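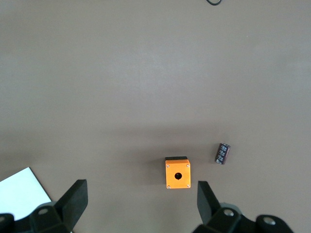 Wandley Bench Parts: README

What this is

Wandley is a collection of pictures of small electrical parts on a tabletop, the kind of thing that ends up in a drawer after a repair and stays there for years. I started it because I kept buying parts I already owned, and it grew from there into something I thought other people might like to use for sorting, labeling, or just looking things up when they can't remember what a thing is called.

The current release has 3,906 pictures, split into 416 groups. A group is one arrangement of parts on the table. If a part gets moved or swapped, that's a new group, even if everything else stayed where it was.

The orange box

If you browse for more than a minute you will meet the orange push-button enclosure, so it may as well be introduced properly. It is a plastic box with a squarish orange face, a round hole in the middle for the button, and a small silver screw at each corner. With no button fitted, the hole looks black. Look closely at the rim and you'll find a small notch, the sort that usually keeps a button from twisting around in its hole.

Please label it "enclosure, empty" when the hole is open and "enclosure, fitted" when there is a button in it. Earlier labels just said "button box" for both, which made searching a misery, and I'm still finding a few of those in the older groups. The screws don't get their own labels while they are in the box. A screw lying by itself on the table does.

Capacitors and other small things

A small electrolytic capacitor lies to the right of the enclosure in the opening picture, with bare tabletop between the two. Capacitors are labeled by type only. I went back and forth on adding values, but reading tiny print off a can is slow work and I didn't trust myself to get it right late in the evening, so the value field is there and mostly blank. Fill it in only if you can read it in the picture you're labeling, please, and don't copy it over from a neighbor.

Cables are labeled even when only a little piece shows. The black loop at the top of that same picture counts as "cable, partial."

How the files are arranged

Each group has its own folder with the pictures and a plain text list of the parts. The lists are written by hand, one part per line, in no special order. There are 3 lists in the Telari folder that still use the old names, and they'll be fixed in the next release. Telari was my first try at this, before I settled on a naming scheme, and I kept it in because some of the nicest odds and ends are in there.

Known gaps

Resistors are badly underrepresented. Connectors are better, though they lean heavily toward the types I happen to use at home. I'd like to get every part type up to at least 100 pictures, and resistors are next on the list. The tabletop is a plain taupe-gray in the opening picture, and dark parts can be hard to pick out wherever a shadow falls, so do zoom in before you decide a spot is bare.

Corrections

If you find a wrong label, send the group number, the part, and what you think it should be. A short note is plenty. I go through them in batches, and the next batch is planned for April.

Maintained by Carrilho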